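Jan 8, 2025

Hi! This is the readme for my community cookbook index, which I've been typing up on and off since August and finally feel okay about sharing. It covers 139 spiral-bound cookbooks, the kind churches and schools and bowling leagues put together, mostly picked up at the flea market in Kevetport (plus one very heavy box from the Aryee estate sale). I logged 2,456 recipes and I'm still finding ones I skipped, so please be kind.
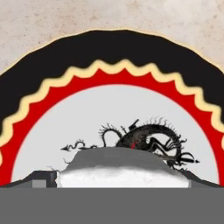 ## What's in the files

There are 2 CSVs. `books.csv` has one row per book, and `recipes.csv` has one row per recipe, joined on `book_id`. I kept titles exactly as printed, typos and all, so "Choclate Dream Bars" stays the way it is!

The `category` column was a headache. Half these books file Jell-O under salads and the other half call it dessert, and I went with whatever the book said. If you want it sorted by what a thing really is, you'll need to make your own column (and send it to me, I'd love it). 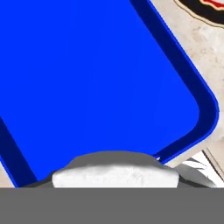
Oven temperatures are in Fahrenheit. When a recipe only said "moderate oven" I left the number blank and put the wording in `notes`. Same with "a 10 cent bag of coconut" and so on. I did not try to convert any of those.

Contributor names are left out of every row. Years are missing for plenty of the books, mainly the ones from Volau, where the print shop never seemed to put a date on anything.

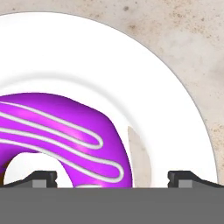 ## Loading it

I use Tiritz, my own little script, and it's in the `tools` folder:

```
python tiritz.py recipes.csv --limit 600
```

Drop the limit if you want everything. It's plain UTF-8, so any spreadsheet opens it fine too, though watch out for fractions like 1/2 getting turned into dates. Import that column as text.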